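Wotine Teaching Group
Minutes, 13 July 2018

Minutes of the June meeting were approved after one correction: the word "flawless" was struck from the section on the bottle task.

1. Hand demonstrations
The group has 3088 recorded demonstrations on the Mareck drive. The operators report that their wrists had noticed. Picking up and turning a bottle is in decent shape. Handing it from one gripper to the other is still mostly a lesson in patience, and the robot has been learning the patience part very well.
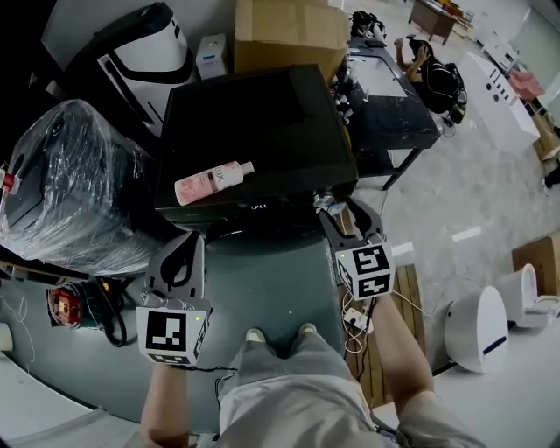 It was agreed that operators will start each take with both grippers still, and hold them still until someone says go. Last month "go" was said by up to three people at once. From now on it is said by the person at the laptop.

Cables came up again. The proposal to route them up the sleeve was tried before the meeting and rejected by the sleeves. Clips will be bought.

2. Remote control
The Kourkoulas rig was discussed for 20 minutes, 7 of them on topic. Delay between the operator's hand and the arm is better than in June, though one operator compared it to mailing the arm a letter. Those who prefer remote control said it gives cleaner motion. Those who prefer hand grippers said it gives cleaner motion. Both methods stay in use, and the same 20 tasks will be recorded each way before anyone raises the matter again.

3. Markers
Scuffed marker prints are to be replaced, and the old ones thrown out this time. Tape over a marker is not a repair. Calibration is to be redone after any drop, including the ones described as "more of a placement."

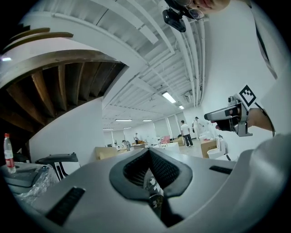 ACTION ITEMS

Laptop operator: relabel the Pudus takes, all of which are called "test final."
Hardware: buy cable clips, print markers.
Everyone: put the grippers back on charge.

Next meeting to be set by email.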